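Last updated: July

Chapter 3
Can Machines Do the Chores Yet?

This chapter asks how far automation has come with ordinary manual work: putting shoes in pairs, folding towels, loading a rack, packing small parts on a shop floor. The answer differs from task to task, and the differences follow from a few properties of the objects and of the space around them. Section 3.1 deals with rigid goods, Section 3.2 with soft ones, and Section 3.3 with tasks that need two hands.

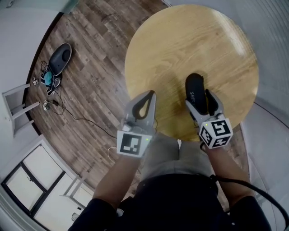
R. Krishnan

A shoe is a useful first case. It is stiff at the sole and soft at the upper, so a grip that is safe in one place can crush or slip in another. It also has a direction. A machine that sets a shoe down must know which end is the toe, and a black shoe gives a vision system little contrast to work with. In the Jandedport trials a two-armed machine was given 109 pairs of shoes to sort and 900 seconds for each batch. Most failures came at the moment of release - the shoe was in the right place and then tipped.
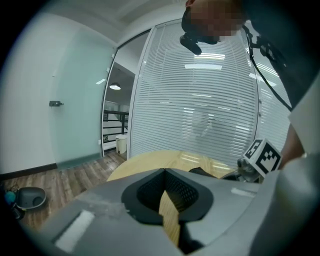
Chore learning depends on knowing where the hand is at every instant. Joint sensors supply this on a fixed arm. A tool carried by a person has no joints to read, and its position must be recovered by other means. One common method is to attach a printed pattern whose shape is known in advance, such as the white cube with black square markings on its dark metal bracket. The size and slant of each visible square give distance and angle. The method is cheap, but it loses accuracy when a face is turned away or when glare washes out the print. Polished tabletops and glass walls both add to the second problem.

The Gredum dataset holds 678 recordings of tabletop work collected with tools of this type. A policy trained on them placed rigid items well and did poorly
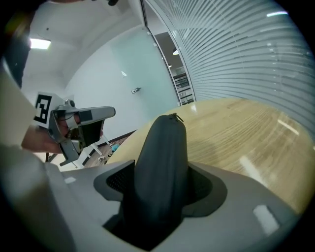 on anything that changed shape when lifted. The same split appears in the Ovell warehouse study, where boxed goods were handled without help and bagged goods were passed to a person. Speed is a separate matter. A slow machine may be acceptable in a home at night - it is seldom acceptable on a packing line.

Terms used in this chapter: grasp, release, pose, marker, policy. Definitions are given at first use in Section 3.1.

Contact the publisher | Copyright Ovell Press | Back to top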